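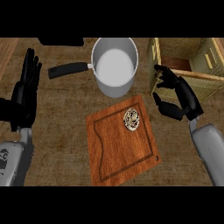
Days Out & Site Visits | Kitchen Tech
3 min read

Up to Drosside in July for the Cliltex open afternoon. Doors at 2, got there late, car park full, missed the welcome talk. Coffee fine. Writing this on the train so forgive the state of it.

What I wanted to know: can any of these things do a bit of housework yet? My sister runs a guest house and asks me every time I go to one of these.

Short answer, a bit. Long answer below.

Cliltex do most of their kitchen work in simulation before anything goes near a real worktop. Two arms, two black hands with proper jointed fingers, a table with a saucepan and a chopping board on it, a small cabinet with yellow handles. Looks like nothing much. Geum-ok Shim, who took our group round, said the cabinet is the bit that eats their weeks. Pan by its handle, fine, they've had that for ages. A drawer is different. You have to get the fingers on it, pull in a straight line, and not drag the whole cabinet across the table with you.

She put up the numbers for the drawer task. 501 runs overnight, 13 failures where the drawer never opened at all. Sounds great. Then someone at the back asked how many opened it and knocked something else over on the way and she said they score that separately. Didn't get the figure. Should of pushed.

Next door was the real kit, a bench they call Um (no idea, didn't ask). Slower than I'd hoped. It wiped down a tray, put a lid on a tub, then stopped for a good while over a tea towel. Cloth still hard, Yi-an Yoo told us, and wet cloth worse. He reckons four years before he'd leave one alone in a cafe kitchen overnight. Wouldn't say anything about homes.

Shop floor side more convincing. Stesulari had a stand in the corridor, shelf filling, boxes only, all the same size. Worked every time I watched. But boxes all the same size, well. My local shop has crisps and mops and birthday cards.

Asked Yi-an about washing up. He laughed, then said glasses no, plates maybe, pans yes if you don't mind them not very clean.

Told my sister on the phone from the platfrom. She's keeping her Saturday girl.

Practical stuff: free entry, book ahead, bus from the station stops right outside but only hourly. Sandwiches gone by 4. Steps up to the gallery, lift round the back by reception. Ask for the simulation room first, it gets packed and you can't see the screens from the door.

Back to top | Contact us | © All rights reserved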